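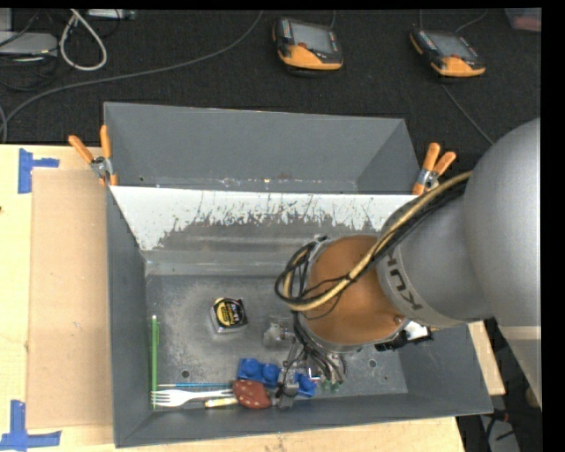 Flat things are the worst to teach, Fidelina Restrepo said of the bin-picking work now under way at Ovwood's shop in Gerkstead. A fork lying on bare metal gives the fingers very little to get under, she said, and a person steering the arm from a metre away has to learn that before the arm can.

Ovwood has been recording demonstrations since February for a sorting system meant to lift mixed small goods out of a metal bin and set them down in a second one. The load is changed between sessions. It can include a tape measure, a pen, a plastic fork and a toy-style building block, along with odds and ends of other shapes.

The company has recorded 574 demonstrations so far. Most were done by remote control, with an operator moving a hand controller and the arm following. The rest were done by hand, with the operator taking hold of the arm in its free-drive mode and guiding it down to the item.

Each method has its drawbacks. Guiding by hand gives smoother approaches, said Takumi Aoki, who manages the project, but it puts a person's arms and shoulders in view of the overhead camera. Those recordings are kept for motion only. Remote demonstrations are slower and show more hesitation near the bin walls, where operators tend to stop and line up again.

“We used to cut the hesitations out,” Aoki said. “Now we leave most of them in. If someone backs off the wall and comes in from the other side, that's a useful thing for the system to have seen.”

Six operators share the work, in sessions of 40 minutes. Alcides Usuga, who trained as a machinist, said new operators usually grab for the item on top and drag whatever is touching it along with them.

“With a pen and a fork crossed over each other, you decide which one you're taking and you stay with it,” Usuga said. “If you change your mind halfway down, the recording's no good to anyone.”

Operators mark each attempt as kept or discarded as soon as it ends. A discarded attempt is still stored, with a short note on what went wrong, and Aoki's group reads through the notes at the end of the month. Dropped items and double picks make up most of them.

In the latest trial, the arm worked without an operator on loads it had not been shown and cleared the bin on 53 per cent of runs. Ovwood counts a run as cleared only when every item has been moved and none has been dropped outside the bins. Rounded items did best. Thin items lying against a wall were the most common cause of a failed run.

The customer is Druller, which handles returned household goods and now sorts small items by hand. Rizal Mandagi, Druller's operations manager, said the company is not planning any change to its sorting labour this year and wants to see the failure rate on thin items come down before it agrees to a floor trial.

“We get a lot of pens,” Mandagi said.

Ovwood plans to fit narrower fingertips and repeat part of the program with them. Aoki said some of the existing recordings will carry over, but demonstrations of flat items will have to be done again – the narrower tips come in at a different angle.

The company is also looking for part-time operators for its evening shift, which starts at 5 p.m. No robotics background is needed, and training is paid. Erzsébet Bodnár is taking applications at the Gerkstead office.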